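Home | Articles A–Z | Kitchen & Table | Crafts | Search

Chopsticks

Chopsticks are a pair of matching sticks, held in one hand and used for picking up food. They've been around in China for well over two thousand years, and from there they spread to Korea, Japan and Vietnam, with each place settling on its own shape. I've been writing these little entries for the Burncombe household pages for a while now and this is the one I've most looked forward to, because I eat with them most evenings and still can't manage a peanut when anyone's watching!

Early pairs seem to have been used for cooking more than eating. If you've ever fished something out of a deep pot of boiling water you'll see the sense in it – long reach, no burnt fingers. Spoons did most of the work at the table for a long time after that, and it was only later, as noodles and dumplings caught on, that chopsticks took over a good share of the meal.

Shapes and lengths

Chinese chopsticks tend to be long and fairly thick, with blunt ends, and they suit a table where everyone reaches into shared dishes. Japanese ones are shorter and come to a finer point (lovely for picking bones out of fish). Korean ones are usually metal and often flat, and they're the ones I find hardest, as they're thin and they slide about in my hand. Cooking chopsticks are longer than any of these, and Japanese ones often have a loop of string at the top so the two stay together on a hook.
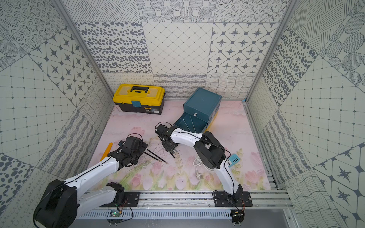 Holding them is a matter of one stick staying still and the other doing the moving. The lower one rests in the crook of the thumb and against the ring finger. The upper one is held a bit like a pencil, and you open and close it with the first two fingers. Plenty of people who grew up using them hold them some other way and eat perfectly well, so I wouldn't fret over it. I was taught with dried beans and a saucer, and I spent most of one February chasing them across the kitchen floor.

What they're made of

Bamboo is the common choice, being cheap and light, and it doesn't hold much heat. Wood is close behind, either plain or lacquered. Lacquered pairs look smart but can be slippery, so some makers leave the tips rough or cut little rings into them. You'll also find plastic, steel, bone and, in museums, silver and ivory. My own are from Arness, a small shop that sells them in boxes of 10 pairs, and I've got 8 pairs left. I blame the gap behind the cooker.

Manners

Habits differ from place to place, but one rule turns up nearly everywhere: don't stand them upright in a bowl of rice. It looks like incense burning for the dead. In Japan, passing food from one pair to another is also avoided, again for its link with funerals. Pointing with them is rude in most company, and so is poking about in a shared dish for the best bit – I'm guilty of that one, mostly where prawns are concerned.

See also: Chopstick rests; Lacquerware; Rice bowls; Spoons

Contact the Burncombe pages | © Burncombe Household Pages | Back to top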